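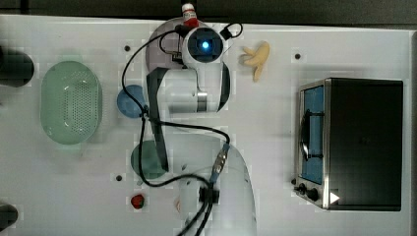 4.2 Cable routing on the Disdale arm

Figure 3. Bench layout with the arm in a bent posture, toaster oven at right, colander at left.

Claims that a shop-built manipulator can match a commercial cell deserve some doubt, and our own build does little to settle it. The black cables run outside the white housings and are gathered near the lower link (Figure 3). Tang favoured this arrangement for ease of repair. We are less convinced. Of 2495 logged attempts in the Drereven workshop, 1896 were scored as successful, but the scoring was done by the same people who tuned the grasps, and 89 trials were dropped for snagged wiring. Leaving those out flatters the result.

The choice of objects is also kind to the arm. A toy banana and a strawberry on a plain white tabletop say little about a cluttered kitchen bench. Sjöberg's earlier report on the Heo controller made the same leap, and we could not reproduce its margins with our four grasp presets.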